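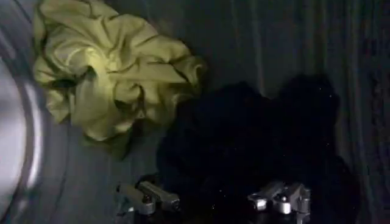
Drum interior with the load in it: yellow-green item on the left, dark garment to the right.

Okby Service Desk
Ticket 635
Site: Skeselley residence, ground floor laundry room
Equipment: front-loading washers, coin-free bay
Category: Wash quality / residue
Priority: Normal
Opened: 14 April 2021
Status: Closed, with follow-up

Summary as submitted

Dark clothes come out with pale specks all over them. The machine finishes normally and shows no error. Light clothes in the same load look fine. Same detergent as always. It happened again after I ran the load a second time. Please check the machine or tell me which one to use.

Desk, first response

Thank you for the report. Three things are needed before this can be assigned:

Which program was selected, and whether an extra rinse was added.
Whether the detergent was powder or liquid, and where it was put.
Whether the specks brush off when the garment is dry, or smear when rubbed with a damp finger.

The last question matters most. Lint stays as fiber when wetted. Undissolved powder goes slippery and disappears. Mineral deposit feels gritty and does neither.

Reply from reporter

Normal program, no extra rinse. Powder, poured straight on top of the clothes. I have always done it that way. The specks roll up into little threads when rubbed. Most of them are on the lower part of the garment and the middle. The load was the dark item, the yellow-green one and a bath towel, which I took out first.

Desk, assignment

Assigned to Kitovmont field service under the existing maintenance contract. Reporter's answer points to fiber. Powder dosing on top of the load noted as a second possible factor. Bay left in service, as there is no error code and no leak.

Field log, Kitovmont

Visit 1

Checked the room before touching anything. Washers stand side by side. The silver unit has the detergent drawer in its control panel and carries the site's Smart Wash label on the front. The adjacent unit has the dark gray finish. Reporter says "the gray one" and later "the one with the drawer", so both were checked.

Drum, hand check: inner surface smooth, no burrs. Wiped the drum with a white cloth. Cloth picked up short fiber, mixed colors, mostly pale. No powder grains on the cloth. No grit.

Door gasket: folded back and wiped along the bottom. Wet fiber in the fold, packed into a roll. Removed. A hair tie and a piece of paper pulp were in with it. The pulp may be from a tissue or a receipt and would account for part of the complaint.

Drain filter: partly blocked. Fiber mat over the screen, with more paper pulp behind it. Cleaned under running water and refitted. Cap seal intact.

Supply hoses: no kinks. Both valves fully open. Inlet screens clean.

Drain hose: seated correctly in the standpipe, not pushed down too far.

Ran rinse and spin with no load. Fill normal. Drain completed in 3 minutes. Sound normal for the whole spin.

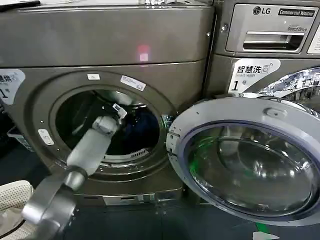
Repeated the cloth wipe on the neighboring drum for comparison. Some fiber, noticeably less. Gasket fold on that one had a little water standing in it and no packed lint. Cleaned it anyway while the tools were out.

Test load on the reported washer: one dark cotton T-shirt and one white hand towel from the van, both clean, measured liquid detergent in the drawer, normal program. T-shirt came out with light fiber, clearly from the towel. Ran the T-shirt again without the towel. No visible specks under the room light or under a flashlight.

Result: machine is washing, rinsing and draining correctly after cleaning. Remaining transfer is from mixing towels with dark items.

Parts used: none.
Recommended: return check after 5 days of ordinary use.

Desk, note to reporter

The filter and the door gasket have been cleaned and the washer tested. Until the return check, please do the following and report the result either way:

Wash towels apart from dark clothes.
Empty all pockets. Paper breaks down in the wash and sticks to dark fabric.
Turn dark items inside out.
Put detergent in the drawer, in the amount given on the package.
Do not fill the drum past the point where a hand fits flat above the load.

Rewashing the affected garment will not do much by itself. Dry it completely, shake it outside, and use a lint roller on what is left. A dryer with a clean screen also pulls out a good share of the fiber.

Reply from reporter

Washed the dark one alone. Much better, a few bits near the hem. The yellow-green one never showed anything so I can't say if it changed. One question: should I use the extra rinse every time? It adds 12 minutes and there is usually a line in the evening.

Desk, reply

No. Extra rinse helps with detergent residue and does very little for lint. Use it only if the fabric feels slippery or stiff after drying.

Field log, Kitovmont

Visit 2

Gasket fold wiped: light fiber, no packed roll. Filter screen: thin layer, water passes freely. No paper pulp this time. Cloth wipe of the drum close to clean.

Checked drain on a full load left running by a resident, with permission. Normal.

One finding not related to the complaint. The detergent drawer on the silver washer had caked powder in the main compartment. Washed out with warm water. The likely source is residents adding powder to a wet drawer and closing it. Not a fault, but it will slow down dispensing if it builds up.

Second finding, also separate. The notice on the wall beside the washers gives the filter cleaning interval as "monthly, by management". The last entry on the sheet under it is from November. If it was cleaned after that, it was not written down.

Desk, query to Skeselley site office

Please confirm who holds the filter cleaning task and whether it was carried out after November. The contract with Kitovmont covers faults and an annual service. It does not cover routine cleaning of filters and gaskets.

Reply from Skeselley site office

It was in the cleaning contract with Gouveia until the end of last year. The new contract lists floors, surfaces and trash for the laundry room. Filters are not on it. We had assumed they carried over.

Desk, reply

Understood. That matches the condition found at visit 1. Two options: add the item back to the Gouveia contract, or have site staff do it. The work per machine is short and needs a shallow tray, a towel and no tools other than a flat blade for the cover. Steps are attached to this ticket as text:

Stop the washer at the panel and wait for the door to release.
Put the tray under the filter cover and a towel in front of it.
Drain the small hose first, then turn the cap slowly. Water will come out.
Pull the filter, remove fiber and objects, rinse.
Look into the housing with a flashlight and clear anything around the impeller. Do not force it.
Refit the cap until it stops. Wipe the floor, run a short rinse, check for drips.
Fold back the lower part of the door gasket and wipe out the groove.
Sign the sheet, with the machine noted.

On the last point – please write "silver" or "dark gray" on the sheet as well as the number. Reports from residents use the color about as often as the label, and matching them up cost time on this ticket.

Reply from Skeselley site office

Gouveia will take it back from the start of next month. We will do it ourselves until then. New sheet is up, with a column for the finish.

Resolution

Cause: fiber and paper pulp held in the drain filter and door gasket, plus transfer from towels washed with dark clothing.
Action: filter and gasket cleaned, drawer cleaned, test loads run, reporter advised on sorting and dosing.
Fault in equipment: none found.
Open item: confirm first signed entry on the new cleaning sheet. Held by desk under this ticket number.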